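**The sweater question**

January 22, 2021

Slavica Leka has been paid to fold other people's clothes for long enough that she no longer finds the question strange. I do. I went into our conversation believing that folding advice is mostly a way to sell boxes, and I came out of it believing the same thing with a couple of exceptions, which I will get to.

She works under the name Fillside, out of her own apartment, and her clients are people who have run out of closet. For a flat fee she comes over, empties the closet onto the bed and puts back what fits. I asked her what happens to what doesn't fit.

"They decide," she said. "I don't tell anybody to throw anything away. I'm not their mother."

I asked if that wasn't the whole job.

"The whole job is the shelf. If the shelf is twelve inches deep, and the sweater is folded to fifteen, the sweater falls out. People think they own too much. Some of them do. A lot of them are folding to the wrong size."

This sounded like a line she had used before, and she admitted that she had. She also admitted that the measuring is something most people could do themselves in an evening with a ruler. So why pay her?

"Because they don't do it in an evening. You didn't."

Fair enough. I have a shelf of knitwear that leans.

We talked about the famous methods, the upright fold and the roll in particular. Leka doesn't care for the roll. She tried it on everything she owned one July, when the winter things were going into storage anyway, and by fall the cotton was fine and the wool had creases across the chest that took a steam iron to get out. She still rolls T-shirts for a suitcase. For a drawer she says it wastes the corners.

"You get a row of round things in a square box," she said. "Look at the gaps."

I pointed out that plenty of people swear by it, and that her evidence was one summer in one apartment. She shrugged. She said she hadn't claimed it was a study.
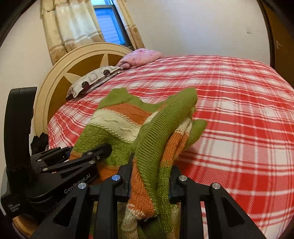

Heavy knits are where I expected the advice to get vague, and it did, a little. Leka's rule is that a thick sweater gets folded on a big flat surface and never in the air against your chest, the way they do it in stores. A bed is best. I asked what makes a thick one so different from a thin one, apart from being thick, and she said the trouble is that it isn't the same thickness all over. Take a multicolored one with bands of green, burnt orange and cream, where one band is plain, the next has a wavy cable and another is a basket weave. Each of those bends differently. A folded ribbed band is a small rope by itself, and if it ends up under everything else, the stack tips. Her answer is to spread the body out first, as wide as it will go, and deal with the bunched parts afterward. "Everybody starts with the sleeves," she said. "They've been told to start with the sleeves. Then the middle is still crooked and they've folded the crooked part inside."

I tried it at home on a cable knit of my own. Body flat, then sleeves, then thirds. It took longer than my usual way and the result was flatter. Whether it was flatter because of the order or because I was, for once, paying attention, I can't say. When I called Leka back with this objection she laughed and said it made no difference to the shelf.

Then there is the matter of the equipment. She owns a Cladon folding board, a hinged plastic thing, which she bought for 40 dollars and used for 4 weeks. It now lives behind her refrigerator. Shirts came out of it nicely, she said, and anything with a collar. Sweaters sprang open as soon as she lifted the flap.

"It folds everything to its own size. I don't have a shelf that size. Who has a shelf that size?"

She is kinder about the Grenari bins, which are cloth and collapse when they're empty, though she wishes the fronts were lower. I noticed she sells them to clients at a small markup and asked whether that colored her opinion. She said yes, probably. She also said she'd talked three people out of them that month and into using the shoe boxes they already had. I have no way to check this, but she did volunteer that the shoe boxes smell.

The number that bothered me most was on her own flyer, which promises that the average closet holds 3,568 cubic inches of "hidden space." I asked where it came from.

"One closet," Leka said. "Golob Street. I measured it before and after."

So it isn't an average.

"No. I should change that."

She had a pen with her and wrote it on the back of her hand. The flyer was still up in the laundromat when I went by on Tuesday.

What I'd keep from all this is the ruler. My shelf turned out to be eleven inches deep, and I'd been folding to fourteen for years without looking. The cable knit sits on it now. The one under it still sticks out, and I haven't gotten around to that one.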